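Gripper loses the fabric on thick knits – student project

Our class project is sweater folding with hand-held grippers, in the Stollari format. We have 43 demos so far and want 50 by February. Thin shirts go fine. On knits the fingers close and the cloth slides out. Current pinch, middle of the body: 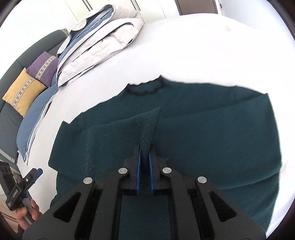

Mohandas Suvarna: Pinch deeper and close slower. We had the same slipping at Senitz and lost 6 demos to it. Clean the pads too – lint kills the grip.

2 replies

Kumaresan Varma
For a fold you want the hem or a cuff, not the middle. Lifting the middle just makes a tent.

Guest
same problem here, did you ever fix it?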